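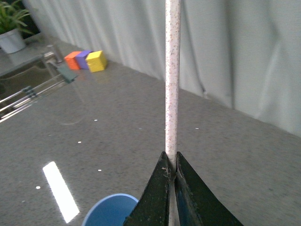
Forum des établissements et associations – Rubrique Ateliers et petit matériel
Sujet : Rangement des tiges et des cubes de mousse sur les tables communes

Plerine
Madame, Monsieur,
Notre association met à la disposition de ses adhérents une salle d'activités manuelles équipée de grandes tables grises mouchetées. Le règlement intérieur, dans sa version de septembre, prévoit que le petit matériel soit rangé par nature en fin de séance : les cubes de mousse ensemble, les tiges longues à la verticale dans un récipient ouvert. L'inventaire général fait état de 254 pièces, dont 13 récipients de tailles diverses.
La question du récipient destiné aux tiges demeure ouverte. Certains encadrants souhaitent conserver les gobelets en plastique bleu clair, d'autres demandent l'achat de pots lestés. Je serais reconnaissante aux membres de ce forum de bien vouloir faire part de leur pratique.

Sobczak
Bonjour,
Nous avons été confrontés à la même difficulté dans notre établissement. Un gobelet évasé, plus étroit à la base qu'à l'ouverture, supporte mal une tige longue : le poids se trouve reporté au-dessus du bord et le moindre choc contre la table suffit à renverser l'ensemble. Nous avons retenu des pots cylindriques à fond épais. La dépense a été modeste et les encadrants en sont satisfaits.

Jiller
Je me permets de ne pas partager cet avis. Le gobelet présente l'avantage de se laver aisément, de s'empiler et de ne blesser personne en cas de chute. Les pots lestés que nous avions acquis ont été retirés au bout de trois mois, à la demande des familles. Il convient par ailleurs de rappeler qu'une tige unique, légère et rigide, ne déséquilibre guère un gobelet posé bien à plat. La difficulté ne se présente qu'à partir du moment où l'on y place toute une collection.

Plerine
Je vous remercie de ces réponses. Je précise que l'usage, chez nous, est de ne laisser qu'une tige par gobelet pendant l'activité – les autres restent dans l'armoire. Le modèle employé est un gobelet uni, sans inscription, et la tige y repose inclinée contre le bord.
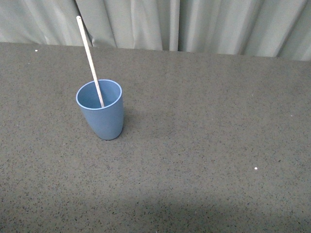

Colm Noonan fait observer que l'inclinaison constitue à ses yeux le véritable problème. Une tige qui dépasse largement du récipient peut atteindre le visage d'un enfant penché sur la table, et il recommande soit de raccourcir les tiges, soit de les poser à plat dans une barquette. Son service applique cette seconde solution depuis l'ouverture de la salle 201.

Jiller
La barquette occupe une place considérable et les tiges roulent dès qu'on la déplace. J'ajoute que les enfants repèrent beaucoup mieux un objet dressé. Pour ce qui concerne la hauteur, une consigne claire donnée en début de séance nous a toujours paru suffisante.

Sobczak
Une consigne ne saurait tenir lieu de mesure de prévention. Sur ce point, je rejoins entièrement M. Noonan.

Plistolus (modération)
Il est rappelé aux participants que les échanges doivent rester courtois et porter sur l'objet du sujet. La question des cubes de mousse n'a pas encore été abordée.

Colm Noonan
Pour les cubes, nous demandons un alignement au fond de la table, de manière à dégager la zone de travail. Le tri par couleur a été abandonné : il prenait trop de temps en fin de séance et n'apportait rien à l'inventaire.

Plerine
L'alignement au fond de la table me paraît tout à fait transposable. En ce qui concerne les tiges, je proposerai à l'équipe un essai de la barquette sur une seule table, les gobelets étant maintenus ailleurs dans l'intervalle. Je communiquerai ici les observations des encadrants.

Jiller
Je prends note de cet essai et maintiens ma réserve quant à l'encombrement. Pourriez-vous indiquer les dimensions de la barquette envisagée ?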